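Sorting on the bed - notes for the Saturday talk at Boychuk Hall, February 22, 2025

(Wait for the tea queue to settle. Don't start until the doors at the back are shut, because last time I lost the first five minutes.)

Good morning, everybody, and thank you for coming out when you could be at home with your feet up. I'm going to talk about clothes, and mostly about the pile of clothes that you never quite get to the bottom of. I gave a version of this at Nustitz in the spring and went on for 70 minutes, so I've been asked very kindly to keep an eye on the clock today.

I'd like to begin with my mother's bed. She did all her sorting on it, winter things in April and summer things when the evenings drew in, and nobody was allowed to sit down until it was finished. I used to think this was a sort of punishment. These days I do it in just the same way, and I've come round to thinking she chose the bed for a very good reason, namely that you can't go to sleep until you've cleared it.

(Pause. Somebody usually laughs here. If they don't, carry on.)

So the first thing I ask people to do is get everything out and put it where they can see it. The wardrobe hides things from you - you open the door, you see the same four hangers at the front, and you shut it again. A pale bedspread is a great help if you have one, and I don't mind a bit if it's covered in flowers. Dark clothes are the hardest to tell apart, and navy and black in particular will fool you under a bedroom bulb, so put them down on something light and do it in the daytime.

(Next slide. Leave it up while you talk about darks.)
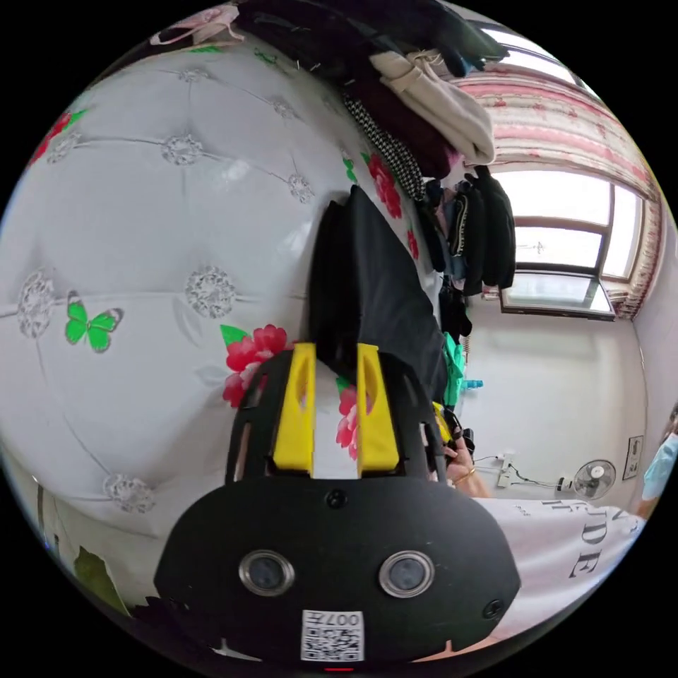
Black, deep maroon and a bit of cream, with a butterfly on the cover.

I always make a start with the darks, and I'd encourage you to do the same. Pick up one thing at a time and hold it properly, by the shoulders or the waistband, and look at it. Is it the black top you wear, or the black top you keep in case something happens to the black top you wear? I had three of those myself. I kept two, so I'm no saint.

(Hold up the old cardigan here. It's in the Clasura bag under the table. Show the elbow.)

I bought this cardigan 17 years ago. The elbow has been darned twice, by me, badly. It stays, and I'm not taking questions about it.

Now, folding. I know some of you were hoping for the clever sort where everything stands up in the drawer like toast in a rack, and I'm happy to show anyone over coffee, but for today all I want is flat and roughly square. Fold the sleeves in, fold it once more and put it down. If you fold as you go, you can see how much you've got, and a folded thing takes up so much less bed than the same thing dropped in a heap. Leave the heap at the far side and work towards yourself. It does go down, I promise, though there's always a point in the middle when it looks worse than when you began.

(Slow down. People like this bit. Next slide.)
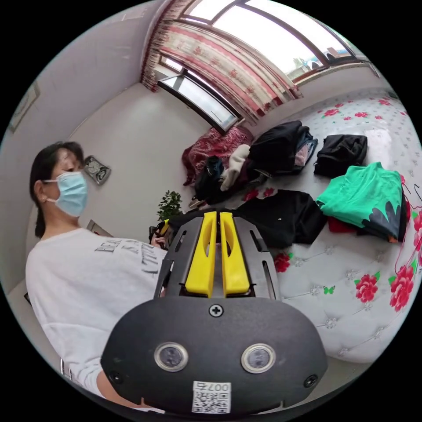

Dwight Hiebert wrote to me after the Nustitz talk to say that he couldn't agree with me about the bed at all. His back won't stand for the stooping, he said, and he'd sooner carry everything down to the kitchen table, one armful at a time, and have the wireless on.

Well, I wrote back and told him he was quite right. If the bed's too low, use a table, or an ironing board let down to hip height, and have a chair next to you. I do still like the bedroom for one thing, the window. Get the curtain well back and let the day in. I've found moth in a jumper by a window that I'd missed under the lamp twice over.

Prints and colours I leave until last, as a treat. A bit of green or red cheers you up after all that black, and you'll find you're kinder to yourself by then as well.

(If there's time: the story about the Seltard blanket. If not, skip to bags.)

Bags, then. One for mending, one for giving away, and put the giving-away one by the front door the same day. Mine once sat on the landing until I'd taken half of it back out.

(Questions. Leaflets are on the chair by the piano. Remember to collect the cardigan.)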